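Skalbridge Tool and Toy Library - Frequently Asked Questions

Who can join?
Anyone who lives or works in Skalbridge or Foken. Bring one form of ID and something with your address on it. A work badge or pay stub is fine if you live elsewhere.

What does it cost?
Membership is $46 a year per household and runs from the day you sign up. There is no charge per item. A few large things, such as the Niskanen floor sander, need a refundable deposit.

How many items do you have?
2,426 in the catalog as of the last update. Not all of them are on the shelf at any one time, so check the catalog before you drive over.

How long can I keep something?
Two weeks for most items. Power tools go out for one week. You can renew once by phone or email if no one else has put a hold on it.

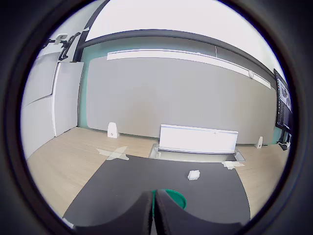 Sets and kits are checked out as a single item, even when they come in several boxes. The tag on the lid lists the number of pieces. Please go through it at the desk before you leave, and again before you bring the set back.

What if a piece is missing?
Tell us. We keep a drawer of spare parts and can often match small pieces. There is no fine for one lost piece. If the set can't be used without it, we charge the replacement price printed on the tag.

Do I need to clean things before returning them?
Yes. Wipe down tools and empty any dust bags. Toys should be washed with dish soap and dried. Do not put anything with batteries in water - a damp cloth is enough.

Can I reserve ahead?
Up to 30 days ahead. Holds stay at the desk for two days and then go back on the shelf. 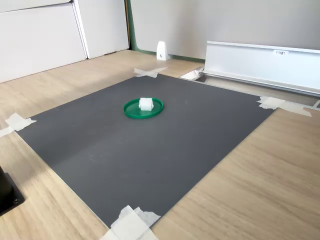

Oltel wrote in to say that two days is too short for members who work evenings, and asked if holds could be picked up from the lockers instead. They can. Choose "locker" when you place the hold and we will email you a code. The lockers are open until 10 p.m. and fit anything smaller than a carry-on suitcase.

Do you take donations?
Small hand tools, puzzles and board games, all year. We take garden tools in October only, when there is room to sort them. No car seats, cribs or helmets.

Where do I park?
Behind the building, off Foken Road. The two spaces by the ramp are for loading, with a limit of 15 minutes.

Last updated 2019-03-18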